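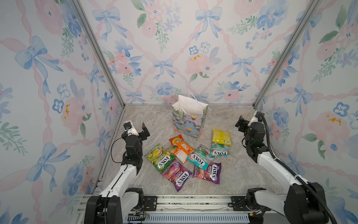
Gift bag and FOX'S candy packets at a packing place.

Keketti is looking for 2 gift packers for our workshop in Kemham. We prepare small gift bags with candy for shops, hotels and family parties.

Your work: you open the paper bag, check that the handles are good, put in the packets and place the full bag in the shipping box. Some orders ask for mixed flavors, so please read the order sheet before you start. In May we sent out almost 2,000 bags, and the autumn season is usually busier.

We offer 40 hours per week, paid breaks and a bus ticket from Barta. Experience is not necessary, but you should have clean hands and like to work in a calm way. You must be able to stand for longer time.

Please write a short letter to the Keketti office, 119 Sutetti Road, Kemham, until August 16, 2022.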